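Two grippers, one old computer

I promised in my last post that I would write about the gripper comparison, and then I was ill, and then the arm was needed for something else. So it comes only now, in March 2025. Sorry to the two readers who asked.

The question was simple. We want to take memory modules out of old office computers with the arm and put them back again, and I had to choose between two electric grippers. One is the Allon, which has been in our lab since 2019. The other is the Rosales, which we got on loan from a dealer in Cluvorden. Both fit the same flange, so changing between them takes only a few screws and some patience with the cable.

What I measured

I did not want to make a big study. I gave each gripper 310 attempts at gripping a module that already sits in its slot, with the latches opened by hand before. I counted an attempt as good when the fingers held both flat sides and the module came up straight. The Rosales had 296 good ones. The Allon had clearly fewer, and I stopped writing down its exact result after I discovered that one finger pad was worn. That is my mistake, I should have looked at the pads first. I will repeat it with new pads.

What I can say already is that the Allon is stronger and the Rosales is more gentle. For memory modules I prefer gentle. When the Allon closes, it pulls the module a little to one side if the arm is not exactly in the middle, and then the contacts rub in the slot. With the Rosales I can set a low force and it stays low.

The way down into the case

More difficult than the gripping is the space. Around the slots there are the drive cage, the graphics card and many wires, and the fingers must come nearly vertical. I let the arm stop above the row of slots, correct its position with the sensor on the wrist, and only then go down slowly. The tower lies on its side, which makes everything easier — I would not like to try this with a standing one.

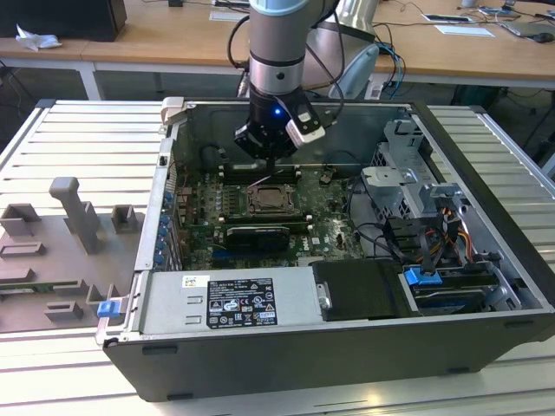
The controller

Both grippers talk to Pultia, the control program we use for the arm. For the Allon the driver was ready. For the Rosales I wrote a small one myself, and it needed 5 evenings, mostly because the manual explains the status codes in a different order than the device sends them. Mekdes Yimer found the error when I had already given up for the night. Thank you, Mekdes!

The loan ends in July. Until then I want to try the other direction, putting the module in, where one has to press quite hard at the end. Perhaps the Allon will be the better one there. If somebody has experience with finger pads that do not wear so quickly, please write me in the comments.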